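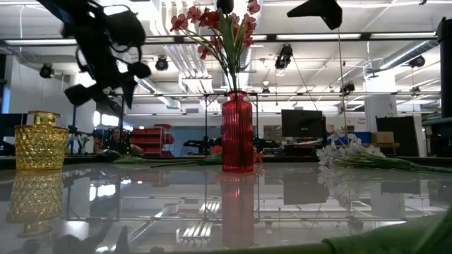 Week 4 handout: Color, light and where your eye goes first

Hi everyone. These are my notes for the Thursday session, cleaned up a little from the version I scribbled on the bus. If you missed class, read the whole thing. If you were there, you can skip to the exercise at the bottom, though I did change my mind about a couple of points and you may want to see which ones.

Warm and cool, again

A few of you asked me to go over this once more, so let's do that. Reds, oranges and yellows tend to come forward. Blues and most greens tend to sit back. That's the rule you get in every beginner book and it works fine until you put a really strong blue next to a dusty brick red, and then the blue jumps right at you and the red goes to sleep. So please write "strength matters as much as temperature" in the margin somewhere. I should have said it in week 2.

By strength I mean how pure the color is. Think of a tube of paint straight from the store versus the same paint with some gray mixed in. The fancy word is saturation (some books say chroma, and there are people who will argue with you about the difference for an entire dinner). For this course you can use either one and I won't mark you down.

Red and yellow together

These two get along because they're near each other on the wheel, but they do different jobs. Yellow is light even at full strength. Red is fairly dark at full strength, darker than people expect. Try this at home: take a photo of a red flower and a yellow bottle or mug side by side, then turn it to black and white on your phone. The yellow will usually come out pale and the red will come out a middle gray or deeper. When I did it with my Okabe class last February, almost 40 people in the room all said "oh!" at once, and I have been chasing that moment ever since.

What it means for you as painters is that you can't shade a yellow thing by adding black. You get a sort of sick olive. Go toward orange or brown for the darker parts. Amber glass is wonderful practice for this, with everything from pale lemon to deep honey packed into a few inches.

Colored glass

Glass trips people up because they paint what they know about it (it's clear, it's shiny) and skip what they're looking at. Three things I'd like you to look for:

The light comes through as well as bouncing off. The brightest, richest patch of color is often on the side away from the lamp. I still find this odd after 30 years.

Patterned glass breaks everything up. If there are diamonds or ridges, each little face catches its own bit of the room. Don't paint every one! Pick a handful, get those right, and let the rest go soft.

Highlights from the surface take the color of the light source. A white ceiling lamp gives you a whitish spot, even on dark yellow glass.

Reflections on a shiny table

We only had ten minutes for this, so here's the part I rushed. A reflection in a level surface goes straight down from the object, toward you. It does not slant off to the side like a shadow does. Shadows depend on where the lamp is. Reflections depend on where you are. If you stand up, the reflection changes and the shadow stays put.

Also, the reflection isn't a flipped copy. You're seeing the thing from a lower angle, as if your head were under the table looking up. With a short bottle it barely shows. With a vase it's obvious, and with a lampshade you'll see right up inside it.

Value-wise, on a dark polished surface the lights in the reflection get darker. Painters often say the darks get lighter too, and mostly they do, a bit. I said in class that they always do. Cross that out - it depends on the surface.

Exercise for next time

Set up one colored glass object and one red thing on anything shiny. A baking tray will do. Make 2 small studies, no bigger than a postcard, one in gray only and one in color. Spend longer on the gray one, please.

Reading is page 172 of the Skasatness reader, the short section on mixing browns. The copy room at Pranosberg has spares if yours has fallen apart like mine. For paint, the Hidska student set is plenty. If you already own a decent yellow and a decent red, don't buy anything.

Bring both studies even if you hate them. We'll pin them up before the break, and I'll bring the good tape.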